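Nolska mill open day, quick notes

Typing this up on the train before I forget it all. Went to the open day at the Nolska knitting mill, 5 May 2023, with Joris Bakker and Dzifa Darko from our evening class. Doors at 10, we got there at 10:40 because the bus stop has moved and the website still shows the old one. If you go in November (they do a second one then), get off one stop later, by the gas station, and walk back.

Free entry. Coffee was 2 euros, cinnamon bun included. Good bun.

Tours go in groups of 12. You get a sticker with a time on it and then you wait. We waited in the old dye house, now mostly storage plus a few panels on the history of the place. Started out making socks, then army blankets, then a bad stretch in the eighties when half the building was rented out to a furniture dealer. Panels are in very small type and hung too high. Dzifa read them out loud to us and ended up with a small audience.

Our guide was Raimo Sjöberg, thirty-odd years on the floor, started as an apprentice in the repair shop. Fast talker, my kind of guide. Yarn store first. Cones up to the ceiling, smell of wool grease, cold in there, bring a sweater. They buy most of it in already spun now. Their own spinning stopped a long time ago and he was clearly still sore about it. Somebody asked about merino and got a five minute answer on why the local wool is scratchy and why he likes it anyway.

Then the flatbed machines. LOUD. Earplugs in a bucket by the door, take two pairs because the foam ones fall out. The newer machines are in the back hall and the old hand-cranked ones are up front, and you can have a go on one of those. Joris dropped stitches all the way across. I managed a strip long enough for a bookmark. The trick is to keep the carriage moving at one speed and never stop halfway, which of course I did.
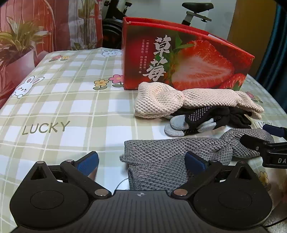
Finishing room next and for me this was the best part. Wash, dry, press, then inspection over a light table. Raimo held up two panels off the same machine, one washed and one not, and you would swear they were different yarn. The unwashed one was like cardboard. He says home knitters never wash their swatches and then write angry letters about the size. Guilty. They make 3000 scarves in a good season and the seconds go to the shop with a snip in the label.

Lunch in the canteen, pea soup, long line. Go before noon if you can.

Afternoon talk by Ekow Ankrah on mending. Title was something like "Darn it before it's a hole", packed, people sitting on the window sills. He works thin spots from the back with a finer yarn than the original and does not care if it matches. Showed a cardigan with elbows that were more repair than cardigan. I took pages of notes and can read maybe half of them. One thing I did get down: wash before you mend, and rest it flat over night. Questions went on too long, a man in the front row wanted to talk about moths and nothing else.

Shop: seconds bin was picked over by the time we got there. Go there FIRST, leave your bag at the desk. I got two skeins of the Endano in dark green and Dzifa bought a blanket she then had to carry all day. Baidoo cotton was marked down too but only in orange. Card machine went down for a while so have some cash on you.

Not so good: no elevator to the upper hall, toilets only in the canteen building, and the signs for the tour are easy to miss. We nearly followed a school group out to thier bus.

Parking is 50 spaces and was full when we left, cars all along the verge. The bus is fine, just check the stop.

Sign up for the November one is on the mill's page, mending workshop seperate, you have to email for that. Joris wants another go at the hand-cranked machine. This is my stop, more when I've found the other half of my notes.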